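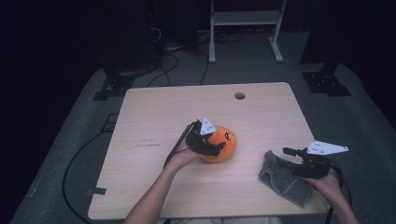 1/ Handheld gripper demos: station rules, second edition

Birthe Thoroddsen and I rewrote our rules for two-handed demonstration recording at Verndale. The first edition ran to 15 pages and people read the first one. I'm posting the short form as a thread. It covers tabletop tasks with a tracked gripper in each hand.

2/ Scope. One operator, two grippers, one table, soft and rigid objects mixed. In the ball and towel task, one gripper takes the ball and the other works the cloth. Mobile bases and anything with heat or blades have their own document.

3/ Marker plates come first. A plate is part of the measuring instrument and gets handled like one. Hold the gripper by the grip, never by the plate. Don't lay it down with the plate underneath. Wipe plates with a dry cloth at the start of a block.

4/ If a plate has been knocked, stop and redo the plate-to-jaw calibration. Do not eyeball it. A plate that is off by a small angle gives you clean-looking tracks with the jaw tip in the wrong place, and the error grows with the distance from plate to tip.

5/ Calibration limit: 2 mm at the jaw tip, checked against the fixed pin, both grippers, before each block. Over the limit, recalibrate. Over the limit twice in a row, the gripper goes to the bench with a tag on it.

6/ Log the calibration value even when it passes. The first edition only asked for failures. We then had no way to see slow drift, and Tainá Dantas spent most of January rebuilding it from raw tracks.

7/ Cables. Each gripper cable leaves the table on its own side. Left goes left, right goes right. They do not cross in the work area, and they do not run under the task objects.

8/ Leave enough slack for the full reach of the arm plus one hand width. Too little and the operator starts shortening the motion without noticing, which then turns up in the data as a strange preference for the near half of the table.

9/ Floor cables get routed away from where the operator's feet go. This is the rule with the worst compliance at every site I have audited, ours included. Check it before the block starts, standing where the operator stands.

10/ Table surface. Matte or fine-grained, no loose items except those on the task sheet. Old pen marks and bits of tape are allowed if they stay the same for the whole block. Do not clean them off halfway through. A surface change means a new block number.

11/ Grommet holes: leave them open or cap them, but write down which. Same principle as above. Small balls and open holes need a note on the task sheet about start positions.

12/ Rigid round objects. Close on the widest part, pause, then lift. No chasing. If the ball rolls away, let it stop before going after it. A chase is a legitimate behavior, but it has its own task code and should not be mixed into a plain pick.

13/ Printed marks on objects. Vary the facing between episodes. If the same side is always up, the model may learn the print instead of the shape. We do this from a shuffled card, as people asked to be random tend to settle into three positions.

14/ Cloth. Start states are written as classes: flat, folded once, folded twice, crumpled. The operator sets the class, not the exact wrinkles. Don't tidy the cloth between setting it and starting the recording.

15/ Cloth contact. Jaws may rest on the fabric before a grasp. Pressing hard enough to drag it across the table counts as a push and is labeled as one. Marcelle Lecomte wrote the label guide for this and it settles most arguments – read it before asking.

16/ Both hands stay on both grippers for the full episode, including when one side has nothing to do. The idle gripper holds still in the work area. Putting it down and picking it up again adds motion that no robot arm will need to copy.

17/ Sight lines. Plates should stay visible to tracking through the whole motion. Crossing the forearms is the usual way to lose one. If a task can't be done without crossing, it goes back to whoever wrote the task.

18/ Tracking dropouts. Under 200 ms: keep the episode and flag it. Longer: discard. No interpolation at the station. What happens downstream is downstream's decision, and they need to know where the gaps are.

19/ Failed attempts are kept. Drop the ball, lose the towel corner, it all stays in with a fail flag. The only reasons to delete at the station are a long dropout, a wrong task sheet, or a person other than the operator reaching in.

20/ Pace. Blocks are 15 minutes, then a break away from the table. The grippers are not heavy. Holding two of them level is still work, and wrist angle degrades before people report being tired.

21/ Sign-off. Operator and reviewer are different people. The reviewer opens the first, middle and last episodes of each block and any flagged ones. Ginette Vidal's team at Deschamps reviews everything, at much lower volume.

22/ Results so far: 475 episodes under the second edition. Too early for rates I'd defend. The discards we have are mostly plate occlusion, so rule 17 will probably get longer.

23/ Open points. We have no good rule for left-handed operators on tasks written for the right. We also don't agree on whether gloves should be allowed. Birthe says no. I would allow them if logged.

24/ The full text, with the calibration sheet and the cloth label guide, goes up on the Verndale page as version 2, dated 8/28/24. Corrections by reply, please, with the rule number.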